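Okcombe is back, and this time the water's talking

Issue 2 of Okcombe hits shops Aug 22, 2024, and if you skipped the first one, fix that. Quick version: drowned mining town, one surviving lamplighter, something called the Brarkau living in the pipes. Sabina Baláž writes. Ľudovít Sokol draws, inks, letters, probably staples the things too.

I read the new one in July from a preview PDF, twice on the train, once more at home with the lights on. 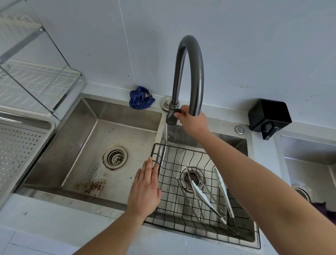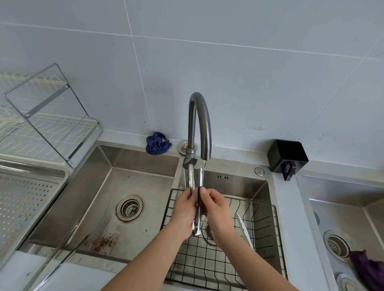 Baláž sets nearly the whole issue indoors. Risky for a horror book that sold itself on flooded streets and big moody splash pages. But it works, mostly. Caron, our lamplighter, is stuck in a boarding house kitchen with a stainless steel sink, plain as the ones in both photos here, and Sokol gets eleven panels out of the drain before anything so much as gurgles. Then the voice. Then the page turn, which I wont spoil.

Less sold on the Cadex subplot. They're the company that flooded the valley, fine, but the boardroom pages read like a different comic and the villian speeches go long. Four pages of men in ties. Cut it to one.

Colors are better than last time. Greens and a sick yellow, then a flat red for the Brarkau only. Lettering too, those wobbly balloons that run off the panel borders. Hard to read in spots. Didn't mind.

Print run is small. 718 copies, 247 of them with the Sokol variant cover (Caron on the ladder, lamp out). Ask your shop to hold one. The collected edition is planned at 114 pages with a prose backup story by Baláž set before the flood, no date on that yet.

Sokol says the third issue goes back outside. "I missed drawing weather," he told me. Baláž laughed and said he'd regret it, she's got a hailstorm in the script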